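Workshop notebook, two-arm bench
February 12, 2019

Purpose of this entry: to write down the working rules for the bench in one place, as they stand after this week's review, with the measurements behind the ones that changed. The old rules were spread over three earlier entries and a sheet taped inside the cupboard door. The sheet has been taken down.

Scope. Applies to the sorting bench only. The Besside rig has its own sheet and its own stop circuit and is left out of this entry. Anything on Plulus below refers to the logging software as currently installed, before the update planned for May.

1. Who may run the arms

Anyone who has done the bench induction and has an entry in the access book. The entry lapses after a year. Two names had lapsed when I checked the book and both have been asked to redo the short form, which takes less than an hour. Visitors may watch from outside the taped line. A visitor may not hold the enabling switch, even with a trained person next to them. We had allowed this for demonstrations and it was never written down either way. It is now written down.

One operator per session. If the operator changes, the arms are put into hold, the new operator signs the session log, and the arms are re-enabled from the start of the check in section 3. Handing over the switch with the arms live does not count as a change of operator and should not be done.

2. Speed limits

Tool speed in free space: 300 mm/s, both arms.
Tool speed within the approach zone (the last stretch above the table): 70 mm/s.
Homing and recovery moves: 70 mm/s throughout, whatever the height.

The first figure is down from 475 mm/s, which is what the configuration file carried over from the Su project. That value was chosen for a fenced cell with an interlocked door. Our bench has no fence, people stand at it, and the file came across without anyone asking which assumptions came with it. I found it when comparing the logged peaks with the limits in the old entry. The log and the entry disagreed, and the log was right.

Effect on throughput: small. Most of a sorting cycle is spent in the approach zone, where the limit is unchanged. I ran the standard cycle at both settings with the same placement list. The slower one is longer by an amount that does not matter for the work we are doing. If it starts to matter, the answer is a better path and the limit stays.

The limits are set in the controller. They are also set in the planner, but the planner's copy is there for convenience and must not be relied on. On start-up the planner should read the controller value and refuse to run if its own is higher. At present it prints a warning and carries on. Change requested.

3. Start-of-session check

To be done in this order, every session, including short ones:

Stop button pressed and released on each side of the bench. Confirm that both arms drop out on either button. Testing one button and assuming the other is the most common shortcut in the log.
Enabling switch: released, half pressed, fully pressed. Arms live in the middle position only.
Both grippers opened and closed once, empty, at low speed.
Home position read back from the controller and compared with the stored values.
Table cleared of anything that is not in the object list.
Log started, operator signed in, object list attached.

If any step fails, the session does not start. A note goes in the log with the step number. Do not repeat a failed step until it passes and then record a pass. Record the failure, then the repeat.

On the stop buttons: the left one was slow to release on two mornings. The contact block is a Bronico part and we have a spare. Swapped. Old block bagged and labelled, kept until I have had a chance to open it. It always tripped correctly when pressed, so I do not count this as a safety fault, but a button that sticks in gets forced, and then it does become one.

4. Payload and grip force

Payload limit as in the manufacturer's sheet less the mass of the gripper and its adaptor. People keep forgetting the adaptor. The gripper settings page now has a field for it, and the field may not be left blank.

Grip force for thin-walled plastic containers: start low and go up in single steps. The test on the stiff sample bin gave slip below the second step and visible bowing of the wall at the fifth. Working value is the third. Thin lattice walls behave differently from solid ones, as the fingers can seat on a rib or in an opening, and the same command gives a different hold each time. Where possible, take the rim. Where the rim is not reachable, the placement list should say so, and the item should be lifted only a short way and put down again before any transfer.

Grip force is never raised to get round a bad pose. If an item slips, fix the pose.

5. Two arms in one workspace

This is the section with the most changes.

The middle of the table is shared. Until now the rule was that the arms should not both be in the middle at once, and enforcement was left to whoever wrote the task. Reading back through 158 logged cycles, I found both tools inside the shared strip at the same time in more of them than I would have guessed. There was no contact in any. The separation was small in several, and in one case the only thing preventing contact was that the right arm happened to be waiting for a vision result.

New rule: the shared strip is a token. One arm holds it, the other waits outside. The token is granted by the controller script and released when the tool has left the strip and stopped. A timeout does not release it. If the holding arm faults inside the strip, both arms go into hold and a person sorts it out.

For tasks that need both arms in the strip, such as a handover, the task must be declared as a joint task. It then has a lower speed (70 mm/s, same as the approach zone) and has to be run first with no object. The empty run is logged under the same task name with the suffix "dry".

Parking: both arms park high and outward, clear of the table edge where people stand. Neither parks above the shared strip. An arm that loses power settles a little before the brakes take up, and I would like that to happen over nothing.

6. Table layout

Items are set out in a row along the far edge, long sides facing the operator's side, unless the task says otherwise. The near half of the table is kept free for transfers. Gaps between items are specified in the placement list: either "touching" or a distance. "Close" is not a distance and has been removed from the templates.
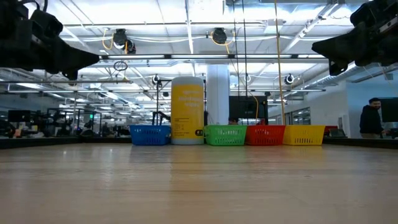 Touching items need a note on order. With baskets set edge to edge, the finger that goes on the outside of the one being lifted may end up between it and its neighbour, and the neighbour comes along for part of the way. Work from the end of the row inwards. If the task calls for one from the middle, lift by the long sides. The planner does not know about neighbours unless they are entered as obstacles, and for a while we only entered the tall ones.

Tall items are entered at full height including the lid. A path that clears the baskets comfortably does not necessarily clear a canister beside them, and the default clearance in the planner is measured from the table surface. I have changed the default so that it is measured from the tallest entry in the object list. Old task files need to be opened and saved once to pick this up.

Colour names in the list follow what is written on the swatch card. Two of our earlier lists used different words for the same item and the success figures had to be merged by hand.

7. Logging

Plulus writes one file per session. The file name is made by the software and is not to be edited. Comments go in the comment field.

A session log is complete if it has: operator, object list, controller limits as read back (not as typed), result of the start check, each cycle with its outcome, and each stop with its cause. "Stopped" without a cause is not complete. If the cause is not known, write "cause not known". I would rather see that fifteen times than a guess once.

Outcomes are success, failure, or void. Void is for cycles spoilt by something outside the task, for example a person reaching in or the network dropping. A cycle cannot be made void after the session is closed. This was happening, with good intentions, and it made the failure rate look better than it is.

8. Reaching in

Arms in hold, switch released and put down, then reach in. Putting the switch down matters: with it still in one hand, a stumble can close the grip. This applies to moving a basket a finger's width as much as to changing the whole layout.

The floor tape marking the line is worn near the right-hand corner. Replace before the next session.

Open points

Planner to refuse on limit mismatch. Requested, no date yet.
Settling distance on power loss has been measured on the left arm only. Do the right.
Token script has been tested with a forced fault on each arm in turn. Not tested with both faulting together.
Glare from the ceiling lights on the table top is affecting the edge detection in some positions. Matt mat or different exposure, to be tried in that order.
Check whether the Plulus update in May changes the comment field. The release note says the session format is changed and gives no detail.
Open the old contact block.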